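Die Kunst, nichts aufzuheben

Ich habe im Juli die Wohnung meiner Großtante ausgeräumt, und seitdem denke ich über Knöpfe nach. Über Knöpfe! In der Kommode im Flur lagen sie in Bonbondosen, in Marmeladengläsern, in einem alten Brillenetui, und in keinem dieser Behälter fand sich auch nur ein Paar, das zusammenpasste. Meine Großtante hat in ihren letzten Jahren überhaupt nicht mehr genäht. Aber einen Knopf wegwerfen, nein, das hätte sie nicht übers Herz gebracht.

Ich würde jetzt gern behaupten, ich sei da anders. Bin ich aber nicht. In meinem Arbeitszimmer steht ein Regal, vor dem Besucher kurz still werden (mein Bruder hat einmal gefragt, ob da noch jemand wohnt), und darin liegen Ladekabel für Telefone, die es längst nicht mehr gibt, Eintrittskarten, leere Notizbücher von Gremano, zu schön zum Hineinschreiben. Und natürlich Schachteln. Ich hebe Schachteln auf, um darin die Dinge aufzuheben, die ich aufhebe.

Also habe ich Maribeth Galang angerufen. Sie räumt seit vielen Jahren beruflich bei anderen Leuten auf, ihr kleiner Betrieb heißt Verkitz, und ich hatte mir eine strenge Frau mit Klemmbrett vorgestellt. Stattdessen saß sie erst einmal eine Stunde in meiner Küche, trank Tee und ließ sich Geschichten erzählen. »Die meisten wollen gar nicht, dass ich etwas wegwerfe«, sagte sie. »Die wollen, dass jemand zuhört, während sie es selber tun.« Ich habe ihr dann die Geschichte vom Fonduetopf erzählt. Der Fonduetopf ist geblieben.

Ihre wichtigste Regel klingt lächerlich einfach: Jede Sorte Kleinkram bekommt eine Kiste, und wenn die Kiste voll ist, ist sie voll. Kein Nachkaufen, kein Stapeln, kein »vorübergehend auf die Fensterbank«. Eine für Batterien, eine für Nähzeug, eine für das ganze rätselhafte Zeug, von dem man nur weiß, dass es irgendwo dazugehört — die darf ruhig die kleinste sein. 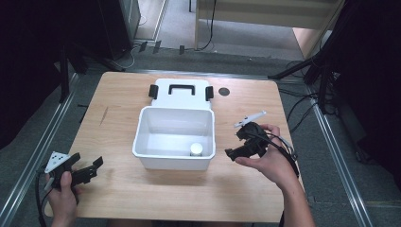

Viel Platz für wenig Kram: weiße Kunststoffbox mit aufgeklapptem Deckel.

Am ersten Nachmittag haben wir 68 Kugelschreiber ausprobiert. Ich weiß das so genau, weil Maribeth darauf besteht, dass man zählt, laut und bis zum Ende, auch wenn es peinlich wird. Geschrieben hat ungefähr jeder dritte. Behalten wollte ich trotzdem alle, und da hat sie zum ersten Mal die Augenbraue gehoben.

Dass Aufheben auch eine würdige Sache sein kann, habe ich dann bei Ynyr Lloyd gelernt. Er ist Waliser, lebt seit seiner Studienzeit hier und sammelt Haushaltsbücher, also jene Hefte, in denen Familien früher jeden Groschen notierten. Sein ältestes stammt von 1773, und er blättert darin so vorsichtig, dass ich unwillkürlich die Luft angehalten habe. Auf einer Seite steht eine Liste dessen, was im Haus vorhanden war: Töpfe, Laken, Löffel, ein Spiegel. Sie füllt nicht einmal das ganze Blatt! Ich habe versucht, mir so eine Liste für meinen Flurschrank vorzustellen, und bin im Geiste schon beim oberen Fach gescheitert.

Inzwischen geht es mir besser, danke der Nachfrage. Die Kabel sind weg, die Notizbücher verschenkt, bis auf zwei, in denen ich jetzt wirklich schreibe. Das Regal hat ein freies Brett, an dem ich morgens manchmal vorbeigehe, nur um es anzusehen. Und die Knöpfe meiner Großtante? Die habe ich behalten, alle, in einem einzigen großen Glas auf dem Fensterbrett. Neulich ist mir vom Wintermantel einer abgesprungen, und ich habe einen ganzen Abend lang gewühlt. Gepasst hat keiner. Jetzt ist ein grüner dran.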